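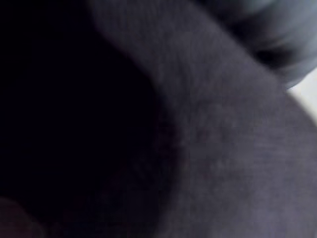 Soft charcoal-gray fabric, seen very close up, with its fine, fuzzy nap showing.

Druldale's mending room reopens with a mountain of gray fabric and plenty of tea

DRULDALE – The mending room above the old Berkance mill shop opened its doors again this June, and if the first morning is anything to go by, the town has been saving up its worn-out fleece, felt and brushed cotton for just this moment.

People were on the stairs before the lights were on. They brought sweatshirts with blown-out cuffs, seat cushions gone flat on one side, pet beds, slippers, a stack of felt storage bins and one enormous floor pouf that took two people to get through the door. By noon the sorting shelves along the back wall were full and the overflow had started creeping across the cutting table.

A tally sheet taped up by the kettle gave the final count for the opening month: 735 pieces checked in, most of them soft goods of one kind or another. That is a terrific number for a room with 2 sewing machines and a steam iron that likes to trip the breaker.

Gray won by a mile. Charcoal, ash, slate, that bluish gray that turns a little violet under a cool bulb – bin after bin of it! The menders have taken to sorting by feel, since so many of the pieces look alike from across the room. Brushed cotton goes on the left, felt in the middle, fleece by the window where the lint can be dealt with.

The work itself is slower than newcomers expect, and a pleasure to watch. Much of it comes down to edges. The rim of a cushion, the fold of a collar and the mouth of a fabric bin all take the hardest wear, and they are usually the first places to go thin. The room's favorite fix is a rolled edge: the worn strip is trimmed back, a narrow length of wadding is laid along it, and the fabric is turned over the top and stitched down from the inside. Done well, it comes out plumper than the original, and the stitches sink right into the nap.

Pilling gets its own corner. There is a basket of combs and little battery shavers, and a handwritten card asking people to go gently, with the nap, and to stop before the fabric looks bald. A surprising number of items turned in for repair in June needed nothing more than 10 patient minutes in that corner and a good shake out of the window.

Anything past saving is cut down. Good sections become patches, and the rest is snipped up for stuffing. One bag of scraps has already turned into a draft stopper for the room's own door, a long gray sausage of a thing that several visitors tried to buy.

The mending room closed two winters ago when the mill shop's roof was being redone. Getting it back took a string of bake sales, a raffle and a very loud evening of music in the Berkance yard, which together brought in $2,603. Most of the money went into wiring and better lamps. The lamps deserve a mention, because anyone who has tried to find a dark seam on dark fabric by the light of a single ceiling bulb will know what a difference they make. There is now one at every seat, on a bendy neck, and the old complaints about squinting have stopped.

Thread came from closer to home. The Gál haberdashery on the square cleared out a drawer of discontinued colors and sent over the lot, including more shades of gray than the menders knew what to do with. A few of the reels are wooden and clearly older than most of the people using them. They still sew beautifully, though the menders give each one a tug test first and keep the weak ones for basting.

Next up is a joint project with the Flosar reading room across the street, where the floor cushions in the children's corner have taken years of cheerful abuse. There are 60 of them, in every state from slightly tired to completely burst. The plan is to fetch them over in small batches through the summer so that the corner never goes without, washing the covers first and then working through the seams. Children who use the reading room have been invited to pick a patch color for the cushion they like best, and early signs point to a great deal of orange.

There will be beginner tables all summer as well. No experience is needed, and the room can lend needles, thimbles and scissors. First-timers usually start on a straight seam in scrap fleece, a forgiving fabric that hides a wobbly line, before moving on to something of their own. Several people who climbed the stairs in June to drop off a single sweatshirt ended up staying until closing with a needle in hand, and at least one finished both cuffs.

The room is open from 10 a.m. to 4 p.m. on most weekdays, with the exact days chalked on the board outside the mill shop. Repairs are free, and a jar by the door takes donations toward thread and wadding. Items should be clean and dry, with pockets emptied, and tagged with a name and a phone number. Blank tags and a pencil are on the hook at the bottom of the stairs.

Buttons are also wanted, any size. The button tin is down to toggles.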